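Print this ticket | E-mail this ticket

Filed under: Registered Bidders > Bid Submission > Upload and Deposit Errors

SUPPORT TICKET: GONDECK TENDER PORTAL
Sale of the public shareholding in Somley Airways
Status: Closed
Opened: 22/01/2023
Opened by: Tharindu Jayasinghe, Kumarasinghe Holdings
Handled by: Imtiaz Gamage, Bidder Services Desk, Restville

Summary of the problem

The bidder is registered for the sale of the public shareholding in Somley Airways and has paid the document fee. When the bidder attempts to submit the financial offer, the portal accepts the technical envelope but rejects the financial envelope with the message "Value basis does not match tender notice." The bidder has made two attempts with the same result. The bidder asks whether the offer has been received in part, and whether the closing date in April still applies.

Message from the bidder

We have followed the instructions in the tender notice and have used the offer form supplied with it. The figure entered is our price for the shares. Debt to be taken over is listed separately in the annex, as the original notice required. The form was signed by our authorized officer and saved before upload. Please confirm what is wrong with the file and whether our deposit is safe.

Tharindu Jayasinghe

First response from the Bidder Services Desk

Thank you for your message. Your technical envelope has been received and sealed. No financial envelope has been received from your account. An envelope that is rejected at upload is not stored, and no member of the sale team is able to read it.

Please supply the following so that we may look further:

- the form number printed at the foot of the first page of your offer form
- the browser used for the upload
- the bank reference for your deposit

Please do not send the offer form itself by e-mail. An offer disclosed outside the portal before the opening of bids may be set aside under the tender rules.

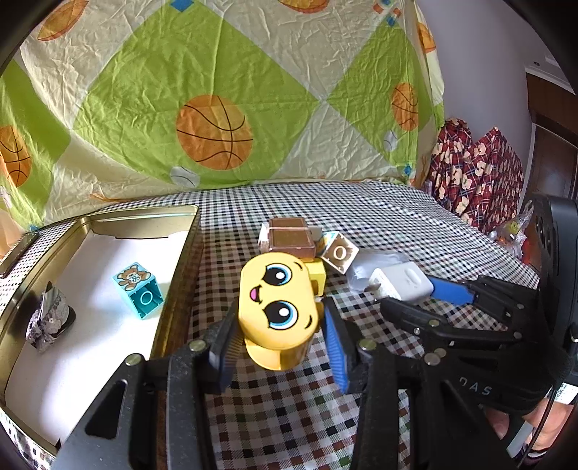 Yellow toy held in the gripper.

Bidder's reply

The form number ends in 2. We downloaded it when we registered and have not changed it. The bank reference has been entered in the secure field of this ticket. We have now tried a second browser and the message is the same.

Findings

The form in use has been replaced. Under the original notice, bidders were asked to state an equity price and to accept a fixed level of debt with the airline. The sale authority later amended the notice. Bidders are now asked to state one figure for the whole enterprise, covering both equity and debt, and the authority will settle how much of the debt passes to the buyer after the preferred bidder is named. The portal checks each financial envelope against the amended notice and refuses any form on the old basis.

The amended form carries a number ending in 3. It was placed in the document room with the amendment, and a notice was sent to every registered address. Our mail log shows that the notice to Kumarasinghe Holdings was returned by the receiving server. The bidder was therefore not informed by e-mail, although the amendment was available in the document room from the day it was issued.

The deposit has been matched to the bidder's account and is not affected by the rejected uploads.

Steps taken

1. The contact address on the account was corrected, and a test message was sent and acknowledged.

2. The amendment and the new form were sent again to the corrected address. The bidder was asked to read the whole amendment, including the revised wording on employee benefits and airport dues.

3. The old form was removed from the bidder's download page. It had remained there as a saved item, which should not have been possible once the amendment was issued.

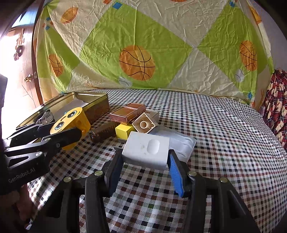 4. The bidder was asked to clear the rejected file from the upload page, sign out, and sign in again before uploading the new form.

5. The desk confirmed that the technical envelope did not need to be submitted again. The change affects the financial envelope only.

Further question from the bidder

Our board approved an equity price. If we must now state a single enterprise figure, we will need a new board approval. May the technical envelope stand while that is obtained? We would also like to know if the annex on debt should still be attached.

Tharindu Jayasinghe

Response

The technical envelope may stand. It remains sealed until the opening of bids and may be withdrawn by the bidder at any time before the deadline. The new financial envelope may be submitted at any time up to the closing hour in April. The Bidder Services Desk has no power to extend the deadline for a single bidder. A request for more time must be addressed to the sale authority in writing, and any extension granted will apply to all bidders.

The annex on debt should not be attached. The amended form has no place for it, and an envelope holding extra pages will be refused at upload.

The desk is not able to advise on how the enterprise figure should be worked out. Questions of that kind should be entered in the clarification section of the document room, where the question and the answer will be shown to all registered bidders without the name of the bidder who asked.

Imtiaz Gamage
Bidder Services Desk

Resolution

The bidder uploaded the amended form after obtaining board approval. The portal accepted the financial envelope and issued a receipt. Both envelopes are now shown as sealed. The bidder confirmed that the receipt had arrived at the corrected address and agreed that the ticket could be closed.

Follow-up for portal staff

Saved copies of replaced forms are to be removed from all bidder accounts whenever an amendment is issued. Returned notices are to be reported to the desk on the same working day, and the bidder is to be reached by telephone. The wording of the error message has been referred to Gondeck with a request that it name the form required.

Print this ticket | E-mail this ticket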